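O robô que dobra a roupa dos outros

Fui ao dia aberto da Lollon em novembro, no pavilhão de Clinwood, com a disposição de quem tem um cesto cheio em casa. O convite prometia "o futuro das tarefas domésticas". Levei 15 minutos a encontrar estacionamento, tarefa que o futuro continua a deixar por minha conta.

Recebeu-nos Saskia Gilchrist, simpática e claramente farta de ouvir a pergunta que todos traziam: quando é que isto passa a ferro? Não passa. O Girkero, assim se chama o sistema, trabalha com panos. Panos coloridos, sem botões, sem mangas e sem aquela meia solitária que define a vida adulta.

Confesso que fiquei colado à mesa. Há qualquer coisa de hipnótico numa pinça preta, de luzinhas verdes acesas, suspensa sobre um pano laranja amarrotado, com a gravidade de um cirurgião. Ao lado, a caixa de plástico transparente, um pano verde-lima e outro azul-petróleo, ambos dobrados. A minha avó teria despachado aquilo a falar ao telefone.

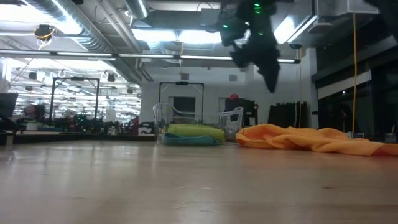
O que nos vendem e o que vimos

Na apresentação falou-se de 302 horas de treino. Ninguém na plateia pareceu achar muito ou pouco; tomámos nota com ar entendido. Um senhor atrás de mim quis saber o preço e recebeu um folheto.

A minha embirração não é com a máquina. É com a palavra "doméstico", aplicada a uma coisa que precisa de uma sala daquelas, com condutas no teto e cabos amarelos pendurados. Em minha casa, o estendal já é motivo de negociação.

Preferia que a Lollon dissesse que ensinar um braço mecânico a lidar com tecido é dificílimo e que ainda vai a meio. Eu aplaudia na mesma. Voltei para casa às sete e dobrei as toalhas, mal, como sempre.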